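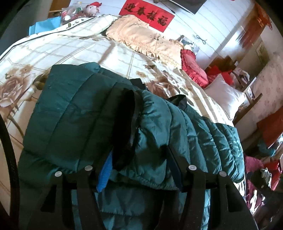
November, Friday, started 2:10 pm. Textile care notebook, sheet 7. Folding trial for the winter outerwear page, bedroom station. Xuân Hà asked for one fold that a tired person could do on a bed, in bad light, without reading anything. I told her such a fold exists and is called "dropping it". She wrote that down. So we are on the puffer, the dark teal one, entered in the log as 2547, and we are doing it on a made bed with the flowered duvet left on, as people do. The black furry strip near the middle of the thing is my problem for the day. It may be collar, it may be hood trim, and either way the Landwood method says to start by "squaring the neck", a sentence written by someone who has only met shirts.

Methods on the list today:

Landwood. Neck square, sleeves in, thirds, roll from hem.
Vuvance. Sleeves in, halve, halve again, sit on it. (They say "apply even body weight". It means sit on it.)
Lu. No sleeves step at all. Roll and hope.

Landwood first. The baffles run crosswise, so the jacket wants to bend at the stitch lines and nowhere else. Thirds fell in the middle of a fat baffle on one side and the jacket opened again like a book with a broken spine. Tried shifting the fold over to the nearest seam. Better, but now they were not thirds, they were a small piece and two resentful pieces. Xuân Hà says nobody at home will measure. Agreed. Struck "thirds" from the draft and put "fold on a stitch line".

Second complaint: slippery shell on a quilt cover. The whole package travels. Every time I pressed the air out of one end, the other end moved toward the floor. Note for the page: work from the side of the bed, keep the bulk uphill of you, by the pillows.

Third complaint, and the one that cost me most of an hour, the strap. It finds its way out of every fold. I tuck it, I turn to write, it is back.

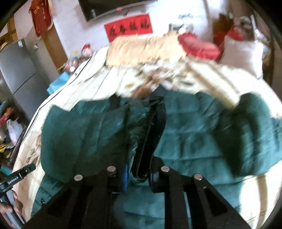 Strap, out again.

Proposal: deal with the strap before anything else. Lay it flat along the body of the jacket, fold over it, carry on. Obvious once written. None of the three methods mentions straps. Imach has a line about "securing loose elements" on the back of its care card, in type so small that I would call it a decoration.

Vuvance after the break. Halving is fine. Halving again gives a lump as tall as it is wide, very proud of itself, and the sitting step works for exactly as long as you are sitting. I sat for 10 minutes by the clock and read the Lu sheet, so the time was not wasted. Stood up. The jacket got up too, more slowly.

Told Xuân Hà that air is the whole subject and folding is a side issue. She said to put that in the introduction. I think she was being polite.

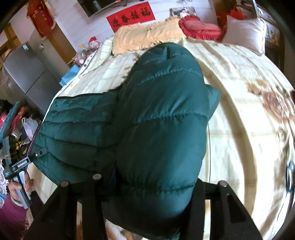
Photo: Textile care notebook, bedroom station

Lu last. Rolling suits this jacket better than I wanted it to. Start at the hem, kneel on the roll as it grows, and let the air go out through the neck end. Zipper open for this; with it closed I made a bolster. The roll needs something round it or it relaxes. A wide elastic did the job on the second try. The first elastic is somewhere behind the headboard and may stay there.

For the draft, as it stands:
Open the zipper. Strap flat and inside. Sleeves in. Roll from the hem, slowly, leaning on it. Elastic.

Left to do: same again on a bare table, to see how much of my trouble was the quilt cover. Ask Landwood whether "square the neck" was ever tried on a hood. Check how the shell looks after a week rolled up, as I suspect creases along the stitching. Xuân Hà wants the Vuvance sitting step kept in as a footnote. She can sit on it next time.

Stopped 5:40. Bed to be remade before anyone asks.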